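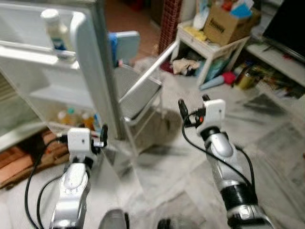

March 31, 2025

Took the day off and went to the open day at Clido. I had signed up back in October and then forgotten all about it until the reminder came last week. The bus took 47 minutes, and I had to ask twice for the right door. The sign outside still says Petridis, who must have had the place before them.

They gave me a badge, a folder and a bad coffee. We were put in groups of nine. Mine had two retired couples, a father with his teenage son, and a pair of women from a company called Fastix who wrote down everything and sat together at the back during the talk.

The talk was longer than it needed to be. The speaker said the arms are meant to help people who have trouble reaching and lifting at home. They have run the refrigerator task 2,000 times since they started. I asked how many of those went wrong and was told it depends on what you call wrong. I wrote that down.

After the talk we went in to see the refrigerator work. It is a small white one, the size I had in my first apartment, and the room has a marble tile floor that is hard on the feet. I wore the wrong shoes.

The door of the refrigerator has shelves on the inside with bottles on them. One shelf had a single bottle of something creamy with a blue label. I took it for salad dressing and the man next to me said mayonnaise. The fingers are black and shiny and have blunt ends. When they came down on either side of the bottle they were still open, and I noticed they were scuffed, so they do get used. 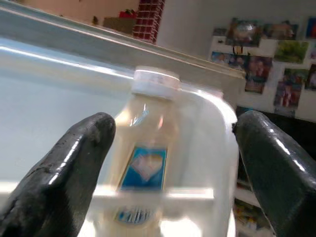 What I asked about

I asked whether it knows a full bottle from an empty one. The answer was that it can feel some of the difference but they don't rely on it yet.

The teenager asked what happens if you stand in the way. There is a stop button, and they let him hold it for the next run. He was very serious about it.

One of the Fastix women asked about price. They would not give one. She asked again later in different words and they would not give one then either.

I asked how long it takes a new person to learn to run it. They said 135 hours before they let anyone do it alone. I thought that was a lot for a refrigerator, but I did not say so.

After that we watched the lower part of the door. The bottles stood in a row along the bottom, some with orange in them, and a clear water bottle with a blue cap was the tallest. One arm was up at the top edge of the door and the other was over by the inside of the refrigerator. I had expected more noise.

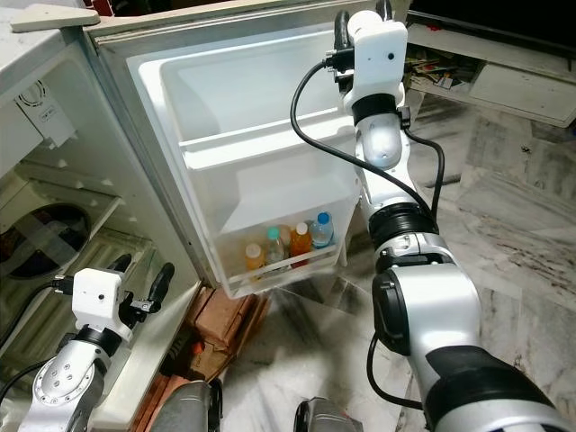
3 min read

Lunch was sandwiches in the hallway. I had egg. A man from Skolon sat down by me and talked about conveyor belts, and I told him about the dishwasher at my old job that tore the handles off cups. He gave me his card, but I left it on the windowsill.

We got a second turn in the afternoon because one group had gone home early. I stood closer this time and looked mostly at the hands. Four bottles were on the bottom shelf and the door was wide open. The left hand pointed at the gap between the door and the cabinet, and the right one was angled down near the foot of the door. I would have gone at it with one hand and my hip.

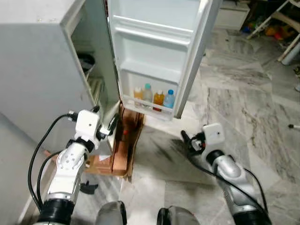

Evening

Home by six. Feet sore. Had soup and the rest of the bread.

The next open day is in October and I put my name down again. I want to ask about the stop button and whether it can be set up for someone who is left-handed.

Need milk, and stamps for the water bill.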